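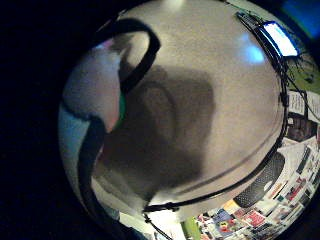
*Black cable over a pale, rounded surface, with a monitor glowing in the background.*

**Big cable clear-out coming to the Wikon workroom in December**

If you've been in the back workroom at Wikon lately you already know what I'm going to write about. Cables! They hang over things, they curl around things, they run behind the shelves and come out somewhere you weren't expecting. I've been grumbling about it in this newsletter for two years now (sorry, regular readers) and I finally get to report some good news.

The workroom is getting a proper clear-out and rewiring this December. Joanne Hulme, who runs the place, told me over coffee that the money is close enough to book the electrician. The fund stands at $1,788, and the target is $2,000. She's going ahead anyway and hoping the rest comes in from the bake table at the Clurcombe winter market, so please go and buy a lemon bar. Buy two, they freeze well.

The plan as I understand it goes like this. The room closes for one week. Everything on the benches gets unplugged, labeled and moved into the front hall, and the electrician puts a row of new outlets along the back wall at bench height. No more crawling under the tables with a flashlight in your teeth. After that, the cables that are still in use go back in, clipped up along the bench edges, and whatever is left gets sorted into bins.

I asked Joanne what happens to the orphans, meaning all those cords that belong to something that left the building ages ago. "If it's good, it goes in a bin with a label," she said. "If we can't work out what it's for by Friday lunch I'm sending it to recycling, and I don't want to hear about it in March."

So, fair warning. If you have a cord stashed in there that you care about, put your name on it before closing week. Masking tape is fine. There's a roll by the sink.

Contreras Hardware on Mill Street is letting us have the clips, ties and bins at cost, and they've set a box aside under the counter with "Wikon" written on it. You can drop off spare Velcro straps there too, any length. I took in a bag of mine last week and came home with a new mop, so be careful in that store.

There was some back and forth about floor covers. The group that uses the room in the evenings wanted the rubber kind you can roll a cart over, and the Grudarar catalog had a nice one, but it would've eaten a huge part of the budget. For now we're keeping cords off the floor entirely and running them up and over where they have to cross the walkway. I'm told this is allowed as long as there's enough height for tall people. I'm five foot two and have no opinion.

The other bit that made me happy is the lighting. The far side of that room gets seriously dark once the sun's down, and I've knocked my shins there more than once. There'll be two new lamps on the wall by the door, on their own switch, and the old switch that does nothing is coming off. (I'll miss it a little. I flip it every time I go in.)

Joanne needs people to help carry on the first morning, from 8:30, and again at the end of the week to put everything back. You don't need to know a thing about wiring. You do need to be able to write clearly on a label, which rules out at least one member of my family. Coffee and rolls are provided, and I've been promised the good butter.

A few practical things:

- The workroom is closed for the whole week, evenings included. The front hall stays open but it'll be a squeeze.
- Bookings already made for that week can be moved to any open slot in January at no charge.
- Please don't leave anything plugged in overnight before the closure.
- Bring gloves if you have them. It's dusty back there.

The sign-up sheet is on the corkboard next to the kitchen, and Joanne will take names by phone between 10 and noon if you can't get down. I've put myself on the labeling table for both mornings and I'm bringing my own pen.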